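Topic: Voyle (Bratthorpe #2), did the ending work for you?
Board: Romance Readers > Series Talk

marginalia_jo
8 Sep 2020
Finished Voyle by Vija Kairys last night and I need to talk to somebody, because my husband is sick of hearing it. I loved the first Bratthorpe book. This one I loved for 100 pages and then spent the rest yelling at Tessa to just open the letter! Did anyone else feel like the whole thing could've been fixed in one phone call?

slowburn_sal
Nope, team letter over here. She got dumped by mail in book one, of course she's not opening it. I thought chapter 20 was the best thing Kairys has written (the ferry!!) and I cried on my lunch break.

pagecount
Jo, I'm with you. I don't mind a misunderstanding but it has to have a clock on it. My copy hits the letter on page 104 and it's still sealed when they get to Lirkdale. I skimmed the whole wedding.

slowburn_sal
You skimmed the WEDDING? Then I don't think you get a vote, sorry. That's where he tells her brother everything.

marginalia_jo
Okay the brother scene was good, I'll give you that. I reread it this morning and liked him a lot more. Still think she forgave him too fast after being that stubborn for so long.

dottie_reads
Popping in to say I did the audio and the narrator makes Tessa way more sympathetic. On paper I'd probably have been annoyed too. I listen while I do laundry and closets, and I got through the Lirkdale part in one afternoon.
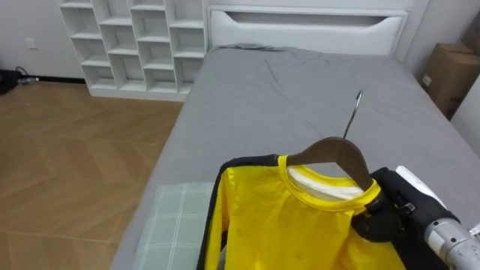

Reading order, for anyone new

pagecount
Somebody messaged me asking. Bratthorpe first, then Tovico (the short one, 112 pages, ebook only), then Voyle. The numbering on the covers skips Tovico, so people miss it.

slowburn_sal
I'd read Tovico last. It gives away who bought the boatyard.

pagecount
It came out first, though! June, and Voyle was after. I'm sticking with release order.

marginalia_jo
Wait, there's a short one? Is the letter in it?

dottie_reads
He writes it in the last chapter. Go read it and come back mad at us.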